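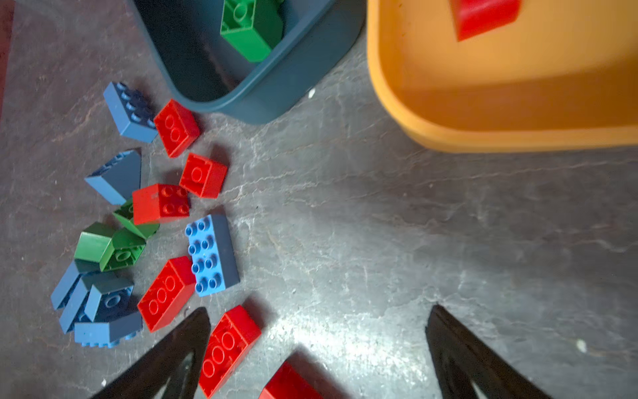
I have had the Nurmi fingers on the arm for most of a month now, and last week I finally swapped them for the Prirkus set so I could compare the two properly. The job is the same for both: pick up toy bricks from the floor and put them in a tub. I use the big toddler bricks, in red, blue and green, tipped out on the stone floor with a dark bin and an orange tub next to them. They are cheap, they don't break when dropped, and they land at all sorts of angles. A brick lying flat with its studs up is an easy pick. One leaning on its neighbour, or lying on its side with the hollow part showing, is much harder for the fingers to get hold of.

Both sets are black and taper to a point. The Nurmi ones are stiffer. They came with the arm when I bought it second-hand from a shop in Grutthorpe that was clearing its back room. The Prirkus pair cost me £58 including postage and took two weeks to come. They bolt to the same plate, but the holes were slightly tight and I had to run a drill through them by hand.

Over the whole test I logged 2,943 attempts, split evenly enough between the two that I'm happy to compare them. I counted a pick as good only if the brick was lifted clear and let go inside the tub. If it was dropped on the way I put it down as a fail, even when it bounced in.

On single bricks with clear floor on both sides there was very little in it. Either pair will do that all day. The difference came when the bricks were heaped up. The Nurmi fingers tend to push the pile apart before they close, so the brick you wanted moves and the grip lands on a corner. The Prirkus ones give a bit at the tips, and they slide down between two bricks more easily. I had 254 fails on heaps with the Nurmi set before I stopped trying to tune it out. With the Prirkus set it was roughly half that.

Long bricks are still a nuisance with both. If the fingers close too near one end, the other end swings down and the whole thing twists out. I have slowed the lift, which helps. I also tried closing harder, and that made no difference except that the motor got warm.

The camera on the wrist is the same one as before. It sits close to the fingers, so it gets a good look at whatever is about to be picked and not much of anything further off. Glare is my main complaint. The stone is grey and you would think it was dull, but under the lamp it goes nearly white in patches. I turned the lamp to face the wall and the detection got better straight away, mostly on the pale blue bricks.

The controller is a Stolia board, which I have grumbled about on this blog before. The June firmware fixed the stutter at the end of a move. It still forgets the gripper's zero position if the power drops, so I now home it at the start of each run and write the number on a bit of tape.

The Prirkus fingers are staying on for now. The left one has a small nick near the tip already, and I want to see whether it gets worse. Next I'm going to try both sets on wooden blocks, with no studs to catch on, and I still need to sort out a longer cable for the camera.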